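Small arms for the Civport workshop: our equipment gallery

We are a small training workshop, and this spring we must decide which robot arms to buy for the next course. The budget was agreed in March and it does not allow mistakes. On this page we collect pictures of the work at the tables, with short notes for the people who will vote on the order.

The first plan was one ready-made arm from Vistgate. The second plan is 8 printed arms, with the servos bought separately and the white parts made on our own printers. For the moment I prefer the second plan, but please read the notes before you agree with me.

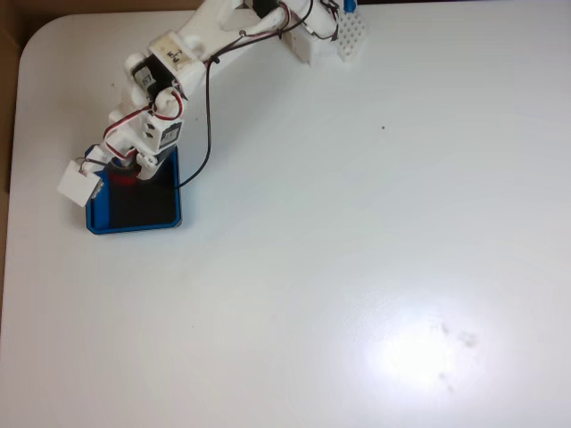

Hạnh Lò

Printed arm with hobby servos, at work over the blue tray with a red object in it. The servo wires run on the outside of the arm, so in the budget I have added a line for cable clips and sleeves.

Spare parts: Vinh Tôn asks for 50 extra servos, I would start with fewer. Horns and screws are cheap and we can order them together.

Table space: each arm needs a free area of some 96 cm in width. Please measure your room before you promise it to us.

Trays: the shallow ones are enough for beginners. Bình Bạch has the address of the shop.

Comments about the order can be sent to Hongmei Yao until Sunday.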